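### 4.2 Does the bowl on the counter matter?

The claim that fruit gets eaten because it is left in view has been repeated so often in the household food literature that few papers now stop to support it. Wubshet, our second field study, was set up partly to see how much of it survives contact with ordinary kitchens. We asked households to keep fruit on the counter for the full study period, either in a container or directly on the surface, and to write down what was eaten and what was thrown away. Of the 50 households that began, most kept the diary going to the end, although the quality of the entries fell off badly after the second week.

Our first problem was with the word "displayed." The coding guide we took over from the earlier Sorar pilot treats all fruit on a counter as one condition. In practice people split it up. Apples went into a basket and bananas stayed out beside it, often with one apple that had been left out as well. Diary keepers gave various accounts of this. Some said bananas bruise when stacked, some had been told to keep them away from apples, and several had no account to give. We doubt that a single code can cover all of these arrangements, and we are not persuaded by results that depend on it.

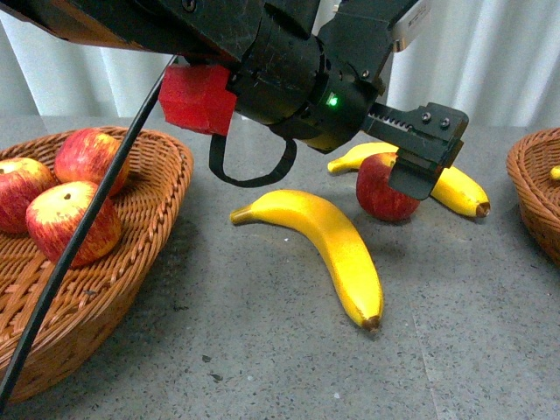
**Figure 3.** Mixed placement: apples in a wicker basket, with bananas and a single apple directly on the countertop.

The loose apple deserves a closer look, as it has been given more weight than it can bear. Yabsira Mamo's reading of the pilot diaries was that an apple outside the basket is "next in line" and will be eaten sooner than the ones inside. It is an attractive idea. Our diaries give it only weak support. Apples recorded as lying on the counter were eaten a little earlier, but they were also more likely to have been taken out by someone who already meant to eat one. Placement may follow appetite here, and the diaries can't tell us which came first.

Bananas raise a different difficulty. They were eaten faster than apples in nearly every home, whatever they were lying on or in, and we see no need to bring visibility into it. A banana has a short useful life and people know this. A study that pools the two fruits, as the Fledex survey did with its 400 respondents, will find that fruit kept outside the basket disappears quickly, and may credit the counter for what is really a matter of ripening.

We therefore report apples and bananas separately in Section 4.3, and we drop the three homes where the basket was moved to another room partway through. Readers who want the pooled figure can work it out from Table 2, but we would advise against quoting it.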